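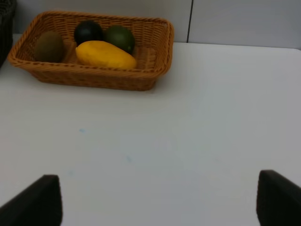 Fruit in a wicker basket on a white tabletop.

Selling with a tenant in place: what changed at Fleletti Court

Wed 8 May

Several owners have asked us this autumn whether they should wait for a lease to end before putting a unit on the market. We sold two tenanted units in the Damano area in April, both in the Fleletti Court building on Sutter Street, and they went quite differently.

The first was a one-bedroom on the second floor with 11 months left on the lease. The owner lives out of state and did not want to lose rent while the unit sat empty. We listed it as an investment sale and told every caller up front that they could not move in until next spring. That cut the number of showings to seven, but four of those were from people who already owned rentals and knew what they were looking at. It sold to one of them, a little under the asking price.

The second unit was larger and the lease had gone month to month. Most of the interest came from buyers who wanted to live there. The owner gave proper notice, the tenant found another place sooner than expected, and closing was moved up to match. The price was better, but the owner gave up a month of rent and paid for cleaning and paint.

If you are thinking about selling a rented unit, start with the lease itself. Find the signed copy, along with any renewals or side letters. One of the April sales was held up for 15 days while we looked for a parking addendum that both sides remembered and neither side had. Buyers and their lenders will want the deposit records as well, and the deposit has to be credited to the new owner at closing.

Then talk to the tenant before the sign goes up. Agree on showing times and put them in writing. We now group showings into two windows a week, one in the evening and one on Saturday morning, and we send a reminder the day before. Some owners take a bit off the rent while the unit is listed. It is not required, but it usually makes access easier.

Expect the photos to be harder. You can't ask a tenant to clear out a living room, so keep the list of requests short - counters, blinds, lights. If you have pictures from before the tenant moved in, send them to us and we will label them with the year they were taken.

Rules on notice and entry vary from place to place and some leases are stricter than the law. Have your attorney read yours before you promise a buyer a move-in date.

Jivance has put together a checklist for owners of rented units, with a sample letter to tenants and a page on deposits. Printed copies are at the front desk of the Sutter Street office, suite 322, or reply to this newsletter and we will send you the file. Owners who use our management service already have it in their account folder.

Next issue: reading an association budget before you make an offer.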